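Category: School Life / Clubs and Activities

Bundunness Primary: Lunchtime and After-School Clubs, Your Questions

Which clubs are running this term?
Chess, choir, board games, gardening and Cooking Club. Recorder Club is resting until August, as are the staff in the room next door.

How do I sign my child up?
Fill in the green form and hand it to the office. Forms left in the bottom of a school bag under a banana do not count as handed in.

How many clubs can one child join?
2. We've met the child who wanted seven. They were asleep by maths.

What does it cost?
Lunchtime clubs are free. After-school clubs are $2 a session, payable at the office or through the Ghanem app, if you can remember your password. 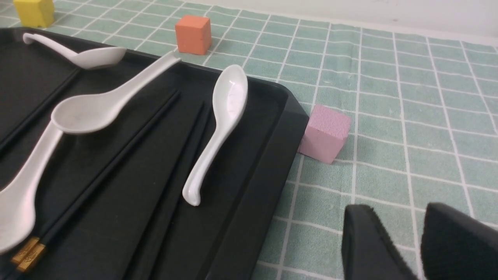
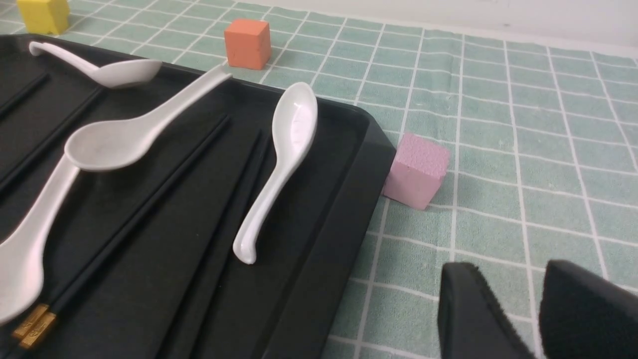 White spoons on the black tray, on the checked green cloth

Is there a waiting list?
For Cooking and Chess, yes. Places are offered in the order the forms came in. Biscuits to the office are always welcome and have no effect whatsoever.

What time is pick-up?
4.15 pm at the Vonalcombe Road gate. Please don't park across the neighbours' driveways. They have our number and they use it.

My child has changed their mind after one session. Now what?
We ask everyone to give it three goes. After that they can swap into any club with a space, and you can stop having the conversation in the car.

Do children need to bring anything?
A hat for gardening and a water bottle for everything. Please leave trading cards at home, particularly the rare ones. We can't referee that market.

Can parents help out?
Please do. You'll need a current check and a tolerance for noise. Ask at the office for the helper's form, a different shade of green.

Who runs the holiday program?
That's Fumau, an outside provider. Bookings and refunds go through them.

14 shares | 3 comments

We use cookies to remember your preferences. Accept | Manage settings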